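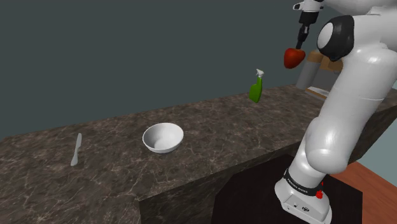
Fig. 4. Arm holding a red object in its gripper.

4. Applying your first glaze

By now your bisque-fired mug should have had its wipe-down, so put the kettle on and take your time over this part – it really is the loveliest bit of the whole kit!

1. Stir the Brako clear glaze slowly until it pours like single cream. If it has been sitting in a cold shed, bring it indoors the night before.

2. Paint the bottom of the mug with wax and leave it to dry.

3. Hold the mug by its foot and dip it for a slow count of three (Marietjie Kruger, who taught most of us at Kinville, counts in Afrikaans and swears it comes out smoother).

4. Stand it on the rack and leave it alone for an hour, however tempting it looks.

5. Dab a little glaze over any finger marks with the soft brush.

Note: Cobalt blue looks a rather dull grey before firing, so please don't add more to brighten it up.

Caution: Never sand dry glaze indoors, and wear the mask from your kit whenever you mix powder.

6. Sponge any stray glaze off the waxed foot, then book your firing. Kiln parcels reach us by Friday and go in at the weekend, with up to 116 mugs to a load.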